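Overseeding late in the season, worth it or wait for April?

Willey
20 October 2025
I have 500 square feet of thin grass along the north side of the house. I meant to overseed in September and never got to it. The soil was 46 degrees this morning at two inches down. I already have the seed, mostly tall fescue with a little rye. Should I put it down now or hold it until April? The bag doesn't have much to say on timing.

Tormod Lindholm
Hold it. Fescue barely moves once the soil drops under 50, and what does sprout now will go into winter with almost no root. Rye might come up, but then you have a patch of rye. Store the seed somewhere dry and cool - a lidded bin in the basement is fine. In spring, rake hard, spread it, and keep the top damp until it's up. Skip the crabgrass preventer on that strip, it stops grass seed too.

You could also do a dormant seeding once the ground is cold for good. I have done that 3 times and got decent results twice.

Darko
just throw it down, mine came up fine

Valter Kvam
Agree with Tormod on waiting. I'd also get a soil test first. North sides are often short on light more than seed, and mowing a bit higher did more for mine than any reseeding.
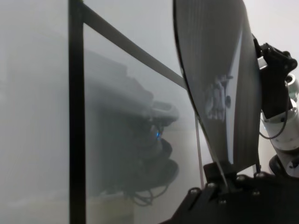 Attachment added by Valter Kvam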